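Ploretau Community Forum
Data Collection > Bimanual Tasks
Topic: Acceptance rules for the cap sorting task

ibakke
Posted 14 Sep 2025
Members of the Stundent working group are asked to comment on the acceptance rules before the next release of the cap sorting set. We currently hold 952 episodes. Each one asks the two arms to pick up caps from the table and place them in clear tubs, with the start positions changed between episodes.

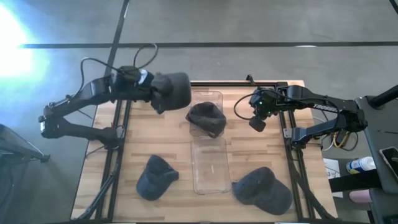 My proposal is that an episode be rejected whenever a cap is dropped or grasped more than twice. Operators would repeat the episode from the same start layout. I believe a clean set is easier to defend to the partners who will train on it.

Ingvild Bakke
Data Quality, Stundent

venckus_ops
I must register an objection. Under the proposed rule our station would discard about 17 percent of its work, and most of that material shows a useful recovery. A policy that has never seen a second attempt will not know how to make one. Soft items fold differently on every grasp, and a second attempt is a normal part of the task.

ibakke
The concern is noted. However, the recoveries I reviewed were not consistent. One operator released the cap and started over, while another dragged it along the table to the tub wall. I would not wish both to be taught as correct.

b_mikkelsen
I would like to raise a separate matter, namely the tubs. Our review at Nusier found that labelers disagreed most often on the side views. Clear plastic carries reflections of the room, and a cap seen through the wall may be inside the tub or behind it.

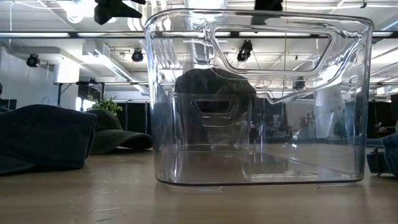
We therefore recommend that the "placed" label be set from the overhead view only, and that the side view be kept for training but closed to labelers. An opaque tub would also settle the question, although it would make the set less varied.

Bjartur Mikkelsen

venckus_ops
Agreed on the labels. I do not support opaque tubs. Customers use clear ones, and the difficulty is the reason to record them.

ibakke
Thank you both. The revised draft will read as follows:
Episodes with a recovery are kept and tagged "recovery", up to 3 grasps per cap.
Episodes in which a cap is dragged to the tub are rejected.
The "placed" label is set from the overhead view.
The draft is open for comment until November.

venckus_ops
I still consider the limit on grasps too strict and will submit a written comment to that effect.

b_mikkelsen
No objection from Nusier. Please confirm whether the tag applies to episodes already released - our copy has no field for it.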